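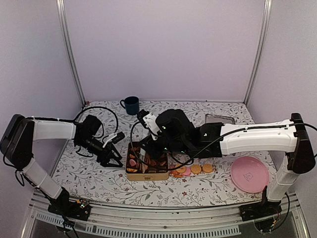
Trulter voice clips: read me first

Hi, and thanks for grabbing this. Trulter is a small set of real and cloned speech clips I put together so people can test whether their detector can tell a live person from a copy. It started as a side project in December, when my aunt got a phone call from "me" asking for gift cards, and it sort of grew from there.

What's in it

You get 3,295 clips, all in English, all mono WAV at 16 kHz. They come from 68 speakers who each read the same short script and then talked freely about whatever they liked (lots of soup recipes, it's a theme). Every speaker has real clips and cloned clips, and the labels are in clips.csv. The columns are clip_id, speaker_id, label, source and seconds. If source says "phone", the clip was played down a regular phone line and recorded at the other end. Those are the hard ones!

The clones were made with two tools I'm calling Montoya and Canard in the labels. Montoya is the older one and has a kind of buzz on the S sounds that most detectors latch onto right away. Canard is much smoother. Please report your scores for the two separately, because a single average makes everything look rosier than it is.

How it's split

There's a train folder and a test folder, and no speaker shows up in both. I held back 14 speakers for test. In the first version I split by clip, which was a dumb mistake, and Soledad Haddad caught it when her model got a perfect score on the first try. If you downloaded that version, toss it and use this one.

Consent

Everyone who recorded signed a form saying their voice could be cloned for this and shared for research. Speakers can pull out whenever they want. If that happens I delete their clips, real and cloned, and put out a new version, so check the changelog before you compare numbers with someone else's paper. Please don't use the clips to train a voice cloner, and please don't try to work out who the speakers are.

Stuff I know is wrong with it

Speakers are mostly from around Plornton, so the accents lean heavily one way. There are no kids and hardly anyone over seventy. Speaker 19 has a humming fridge behind every real clip and no fridge in the clones, so a lazy model can cheat there (I left it in, but you can skip it with the --no-fridge flag in load.py). A few phone clips also have the first word chopped.

Running the baseline

Install what's in requirements.txt, then run python baseline.py --data path/to/trulter. It's fine on a laptop, just slow. Results land in out/scores.txt.

Thanks

Sun-ja Hyun wrote the loader and listened to way more cloned soup talk than anyone should have to. Bugs and bad labels can go in the issue tracker, and do include the clip_id, or I'll be hunting for ages.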